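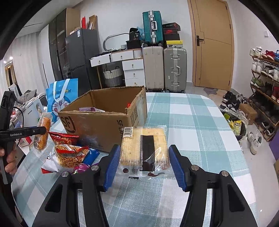 In Praise of the Snack Box

4/8/25

I have a friend group spread over two time zones and one ocean, and for a while now we've been mailing each other boxes of snacks. No birthdays required. You fill a carton with whatever looks good at the store, you tape it up, you pay too much for postage, and somebody far away gets to have a really great evening at the kitchen table. I think everyone should do this, and I think most people who already do it are packing the box wrong!

My big opinion is that a snack box should be mostly stuff you'd buy for yourself on a tired night. Chips. Fried noodle snacks (the crunchy yellow ones, eaten by the handful over the sink). A bun with a sausage in it, wrapped up on its own. Some soft pale square of cake or bread that you have with tea. People get nervous about sending a gift and they drift toward the fancy tin with the ribbon and the twelve identical cookies, and then the fancy tin sits on a shelf until February. I have a tin like that right now. It came from a very nice shop in Flerance and I still haven't opened it.

A bag of chips gets opened in the first five minutes.

Which brings me to chips, and the people who say you can't mail them. You can! Chips are mostly air and the bag is a pillow. I put them along the sides and let them protect the baked things, which are the real worry. Anything soft goes in last, on top, and I won't hear arguments about it. I once mailed a sponge cake to Mutville underneath a jar of chili crisp and what came out was more of a sponge coaster. They ate it anyway, bless them, but I got a photo and I felt terrible.

I also believe in small candy, the shiny wrapped kind, thrown in loose. It slides into every corner and people keep finding it — there's always one more under the flap. My last box weighed just over 3000 grams and I'd guess 300 of that was candy I tossed in after I'd already decided I was done.

Then there's the unpacking, and here I get bossy. Don't do it standing up at the counter with your coat on. Clear some of the table, leave the cloth on, fold the flaps all the way out, and take things out slowly and put them in a heap in front of the box. I like a heap. My sister-in-law sorts hers into salty and sweet before she'll touch anything, and I find that hard to watch, though I admit she never loses the candy.

And keep the carton! A good brown shipping box has at least 2 more trips in it if you peel the label off carefully. Mine has been to Brirnance and back and it's getting soft at the corners, but it still closes. The gift bags get saved too, especially the ones with a cartoon on them, and I will fight anybody who wants to throw out a perfectly good bag with ribbon handles.

Next one goes to Hamada. So far I've got rice crackers and a bag of something purple I bought only for the color, and there's plenty of room left on top for buns.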